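4.2 What teachers did with the time

The most surprising part of the study, for us at least, was how quickly the schools in Bodwood and Clallow went their separate ways. Both started using Gradeo in the same month, both had the same short training session, and both were told that the marking tool was theirs to use as they saw fit. By June they were doing such different things with it that we had to rewrite our interview guide.

At Bodwood the teachers handed over spelling tests, times tables and short reading checks almost at once. They then took the time they had saved and put nearly all of it into talking with pupils about longer pieces of writing. We had hoped to see a little of this. What we found was a full timetable of short one-to-one talks, drawn up by the teachers themselves and pinned inside the stock cupboard door! Each pupil had a turn every second week, and the talks were held at the side of the room while the rest of the class read or finished their work from the morning.

Clallow took longer to get going. The staff there were worried, quite reasonably, that they would lose sight of the small mistakes that tell you how a child is thinking. A pupil who writes 41 for 14 has a different problem from one who writes 15, and a tick or a cross hides that. So for the first half of the term four of the teachers marked everything twice, once by hand and once with Gradeo, and compared the two. It was a great deal of extra work, and it gave us some of the richest material in the whole project (see also Section 5.1, where we return to the number reversals).

The double marking covered about 400 pieces of work. Where hand and machine disagreed, the teachers wrote a line or two in the margin saying why, and these notes are a delight to read. They are full of things that only someone who knows the class could say: that a child always rushes the last question, that another copies the first answer from the board and then works alone, that a third has learned the rule but not yet when to use it. None of this was asked for in our instructions. We have included a fuller selection in the appendix and would encourage other researchers to make use of it.

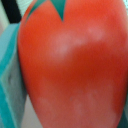

Figure 4. Toy tomato, close view.

Tapio Ikonen felt that the double marking had been worth every evening it took, and that the mistake would have been to stop writing the notes once the comparing was over. Marking, on this view, was never the slow part of the job; the slow part was deciding what to do the next morning, and the notes made that quicker. Several others at Clallow told us much the same in different words, and by the end of term the margin notes had turned into a shared notebook that was passed from room to room.

We find this notebook very exciting. Earlier work on marking load, including Kaplan's, has mostly asked how many hours are spent and how many could be saved. These are fair questions, and the answers matter a good deal to tired teachers. Still, hours alone would have made our two schools look almost the same. Both saved time on short tests and both spent it again within the week. The difference lies in where it went — into talk at Bodwood, into shared notes at Clallow — and a simple count of hours would have missed it.

There were problems too. Gradeo read joined handwriting poorly, and at both schools the younger classes gave up on it for anything longer than a single word. Two teachers stopped using it altogether after the mid-term break and asked to stay in the study anyway, which we gladly agreed to. Their interviews are counted with the rest. At Bodwood the one-to-one talks also fell away in the last fortnight, when the hall was needed for the play and lessons were moved about at short notice.

In the closing interviews we asked each teacher to name one thing they would keep if the tool were taken away. Seven chose something that did not depend on it at all. Santeri Heiskanen picked the side-of-the-room talks and had already drawn up a list for the autumn. Others named the notebook, or the habit of looking at a whole class's answers to one question before moving on to the next. We had not planned to ask about this last habit, and it came up in both schools without any prompting from us. It deserves a proper study of its own, ideally with classes followed over more than one year, and we set out a possible design in Section 6.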